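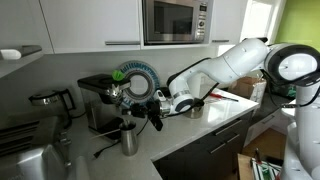

Pony does not drink at riding camp, what can I do?

baymare_fallside

Good evening to all. My daughter goes in July to the riding camp at Fallside and she may bring her own pony. The camp is five days, with two lessons each day, and the trailer drive is four hours. We did a shorter camp there in spring and it went well for the child but not so well for the pony. He ate his hay, he was calm in the stall, but he almost did not touch his bucket until the second evening. The instructor pinched the skin on his neck and was not happy.

At home he drinks from an old bathtub in the field, and the water comes from our well. At the camp it is town water in a blue bucket. I do not know if he dislikes the taste, or the bucket, or only the strange place. He is a gelding of seven years, healthy, and the vet found nothing wrong with his teeth.

I would like to prepare him better this time. Is it enough to take some water from home with us? I can carry a few cans in the truck, but for five days it is impossible. Please write also if you had the same trouble and how long it lasted.

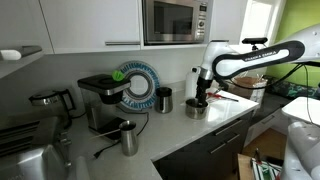 Murthy

mine did this. bring his own bucket, it solved it for us. Dont fuss around him, they drink when they are thirsty. Salt block too

Sillska

I cannot fully agree with the answer before me. Most ponies will drink in the end, yes, but in July, with two lessons a day, I would not wait for it. A pony who drinks too little can get colic, and then the camp is over for everybody. If he refuses for many hours, or is dull, or his droppings become small and dry, please let the camp call the vet.

His own bucket is a good idea. I would add one thing, which is to teach him a flavor before you leave. Begin two weeks ahead. Put a little apple juice in his water at home, always the same juice, and leave a second bucket with plain water next to it so that he can choose. When he drinks the flavored one without thinking, you have something to take with you, because the same juice hides the taste of the town water. On the road, stop halfway and offer it to him.
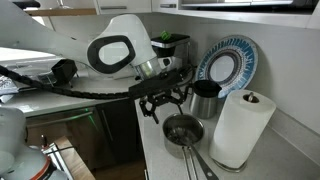
Soaked hay and a wet mash also bring water into the pony, and many camps allow it if you ask in advance. Write the recipe on a card for the instructors, as they have many ponies to feed and little time. For the mash I put plain hay pellets in a feed tub and pour water over them until they fall apart and the whole thing is like soup. You do not need a special measure for the water. A small stainless steel saucepan, like the one on the counter in the picture, is easy to hold and easy to clean, and you can pack it with the brushes. Offer a little mash after each lesson — not one big portion at night.

About the salt, be careful. It makes him thirsty, but this helps only if he already accepts the water.

baymare_fallside

Thank you both. I called the camp and they allow the mash and our own bucket. We begin with the apple juice on Tuesday. He has already put his whole nose in the bottle, so I think the taste will not be the problem.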